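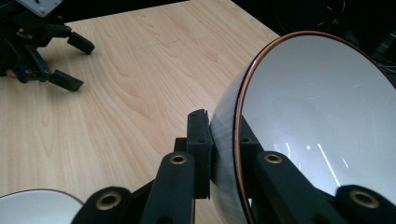
Prilari, 2025-03-28 - Chez Skengate, la table en bois clair sert à tout : on y déballe, on y contrôle, on y prend les commandes. La gérante a repris la boutique de décoration en octobre, avec un stock de 800 pièces dont une bonne partie n'avait jamais été triée.

« J'ai commencé par les pièces rondes au liseré cuivré. C'est ce que les gens demandent le plus, et c'est aussi ce qui s'abîme le plus vite quand on les empile », explique-t-elle.

Elle les regarde une par une, en les inclinant vers la lumière. Sur une surface brillante et pâle, dit-elle, une rayure ne se voit que sous un certain angle. « À plat, tout a l'air neuf. Il faut tourner la pièce et suivre le reflet. »

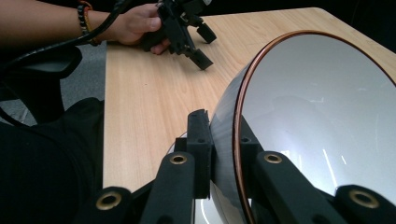 Le bord demande plus d'attention que le reste. Il est fin, et un choc le marque tout de suite. « Je passe un chiffon doux, sans produit. Les pâtes à polir, j'ai essayé une fois, j'ai perdu la teinte sur 2 pièces. »

Les articles marqués partent au rayon des secondes mains, à moitié prix. Les autres retournent en carton, séparés par du feutre commandé chez Grenda en rouleaux de 100 mètres. Il lui reste 200 pièces à voir avant la foire de Gidey.

Et la table ? « Elle était là avant moi. On m'a proposé de la racheter - j'ai dit non. Je n'aurais plus d'endroit où travailler. »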